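Contrôle du local de garde à vue – poste de Brito
Fiche de passage d'octobre, avec observations

Point 1. Registre des entrées. Conforme. Tenu au stylo bleu, au crayon et, sur une page, au feutre fluo. On a tout de même réussi à lire les heures.

Point 2. Ronde de nuit. À revoir. La consigne prévoit un passage toutes les 15 minutes. Le cahier indique des passages à 2 h 00, 2 h 15, 2 h 30, tous de la même écriture et de la même encre, avec une régularité qui force le respect.

Point 3. Interphone des cellules. Non conforme en cellule 9. Le bouton répond, le haut-parleur grésille, et l'agent de permanence entend surtout la radio de Hanivstead. Réparation demandée au printemps, redemandée ici.

Point 4. Points d'accroche. Conforme sauf la grille d'aération de la cellule 2, dont une vis manque. À reprendre avant toute nouvelle occupation.

Point 5. Extincteurs. Conforme. Celui du couloir servait à caler la porte coupe-feu – deux infractions pour le prix d'une. Remis au mur pendant la visite.

Point 6. Armoire des scellés. Serrure Prisik en bon état, clé sur la serrure. Voir notre remarque de l'an dernier, qui était la même.

Point 7. Effets personnels. Inventaire signé par les deux parties dans 31 dossiers. Les ceintures et lacets sont bien consignés à part. Le mot « divers » n'est pas une description.

Point 8. Trousse de secours. Incomplète. Plus de 300 pansements, aucune couverture de survie. Commande à passer chez Fletgate.

Point 9. Éclairage de la cour. Sans observation, ce qui mérite d'être noté.

Prochain passage : après réparation de l'interphone. Nous ne donnons donc pas de date.
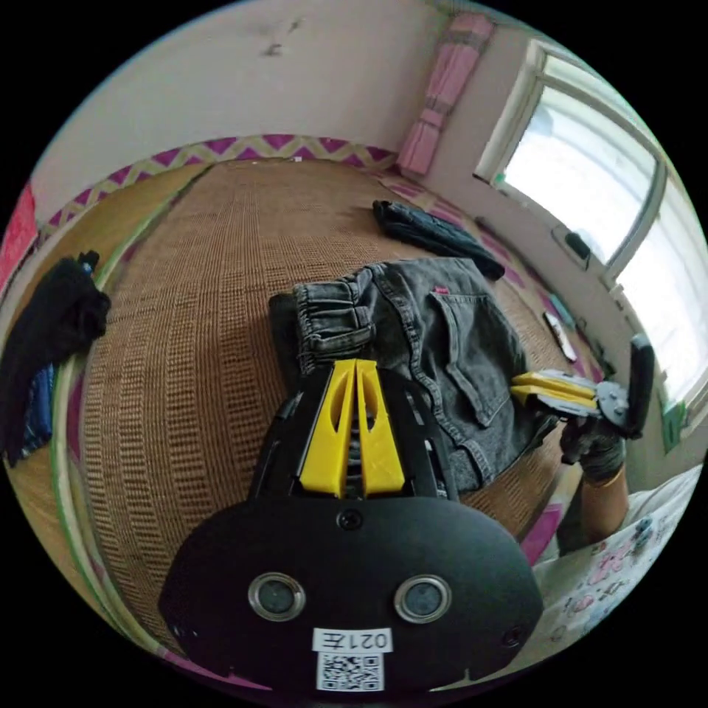
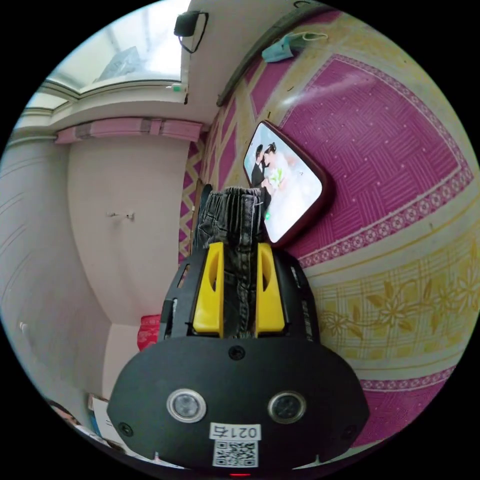 Vues 1 et 2 : pinces à doigts jaunes ; sur la vue 2, un jean gris foncé plié entre les doigts.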